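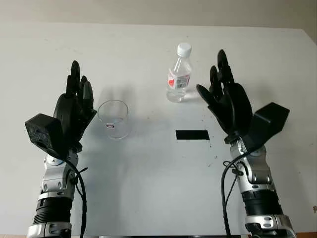
A glass and a bottle of water on the white table.

Jonholm Tap Water Project
Progress report to the Hovland Fund, June 2025
Prepared by Agnes Forsberg

You asked for something shorter than last time. The previous report ran to 31 pages including the appendix on pipe diameters, and I have been told that one of your trustees read the appendix. Please pass on my thanks and my regrets.

Where we are

The aim, as you will remember, is to get people in Jonholm to drink what comes out of their taps instead of carrying it home from the shop. The water has passed every test it has been given. The trouble is that it tastes, in the words of one resident, "like a coin that has been to church".

We have now held the blind tastings promised under part one of the grant. 471 people took part, against a target of 400. Each was given three small cups: tap water straight from the main, tap water left overnight in a jug in the fridge, and a shop-bought still water. The jug came first by a clear margin. Tap water straight from the main came last, but by less than its reputation would suggest, and a fair number of people who had told us they could always spot it picked the shop water as the tap.

Phúc Khúc ran the tastings and has written up the method, which is available on request. He would like it noted that the cups were rinsed between rounds. There was a letter about this in the local paper.

The fountains

Two of the four public fountains are in and working, one by the library and one at the bus station. The bus station one has a bottle filler, and it is the more popular by some distance.

The third, outside the swimming baths, is installed but not connected. The plumber is waiting for a permit and the permit office is waiting for a drawing. We sent the drawing in spring. We have now sent it again, in colour.

The fourth was meant for Farer Square, and I have less to report there than I would like. The paving turned out to be listed, all of it, including the part laid over in tarmac. We propose moving the fountain to the corner of Stindetti Street, where the ground is of no historical interest whatever. This needs your agreement, and a reply by the end of next month would let us keep the contractor.

Leaflets and jugs

We printed 2,000 leaflets and have handed out most of them. The first batch gave the wrong phone number, and I gather that a very patient man in Hovland now knows a good deal about limescale. The second batch is correct.

The free jugs have done far better. Over 300 have gone, and we have stopped advertising them because there is hardly anything left to advertise.

Money

Spending is within budget except for signs, where we are over, and postage, where we are under — the two nearly cancel out. We would like to move the unspent postage money across to signs. The full table is attached as a separate sheet.

Next

The swimming baths fountain, permit allowing. A second round of tastings in November, when the main is colder and the taste is said to be milder. Phúc will also be visiting the two primary schools, which have asked for jugs. We will send the next report after the tastings, without an appendix unless your trustee asks for one.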